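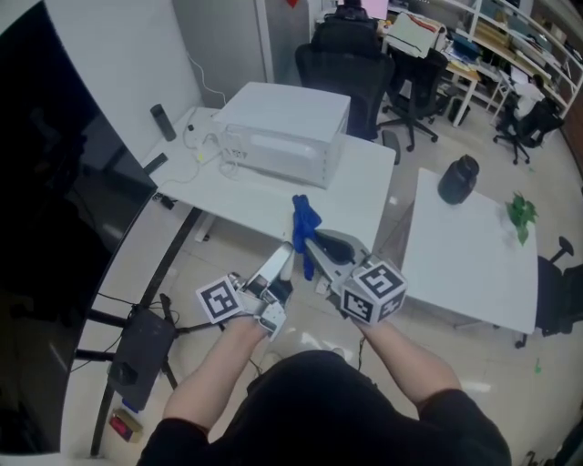 Ita Moriarty asked whether the Hallusine cloth can be used on coated monitor screens, and whether it needs a spray. It can be used dry on matte and gloss coatings. For grease, dampen one corner with plain water and finish with a dry corner. Do not use window cleaner on coated screens.

Hallusine Lint-Free Cleaning Cloth
Sold by Oltard
Item no. 886
In stock

Knitted polyester and polyamide cloth for screens, desktops, and painted housings. Edges are heat-cut and have no stitching. The cloth contains no softener and no scent.

Size: 33 x 33 cm
Pack: 12 cloths
Edge: heat-cut, unstitched
Wash: warm, with other lint-free items only
Dry: line or low heat
Bleach: no
Fabric softener: no

Use
Shake the cloth out before each use. Fold it twice and change to a fresh face when the first one shows dirt. Unplug powered equipment before wiping near vents or sockets. Grit scratches clear plastic, so brush it off first.

Limits
Not suitable for camera sensors, hot surfaces, or solvents other than isopropyl alcohol. Lint release rises after over 3 years of weekly washing.

Ordering
Packs ship from the Biststead warehouse. Part packs are not sold. Unopened packs can be returned with the packing slip.

Page revised Apr 29, 2019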